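August – by Mafalda Garcia

About Trondon

Trondon helps small hotels and tour operators take payment from guests whose cards have stopped working. Bogdan Surdu and Matilde Correia started it at a front desk in Faro, at 2 in the morning, with a lobby full of declined plastic and one very patient night clerk.

We now work with 90 guesthouses – most of them family-run, a few on speaking terms with their banks.
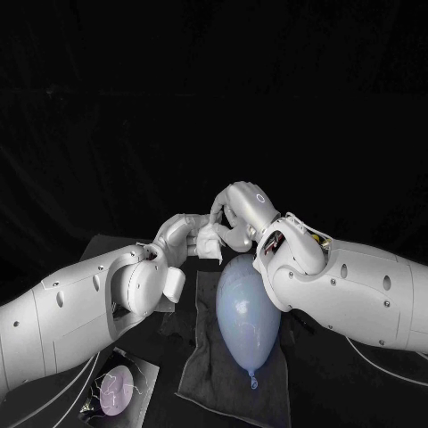
Do guests need a crypto wallet to pay?

Only if they want to pay in crypto. Bank transfer and cash vouchers work too, and the hotel gets its money in local currency.

Our fees fit on one page. Bogdan wanted two.

Contact: front desk, Trondon | © Trondon | Back to top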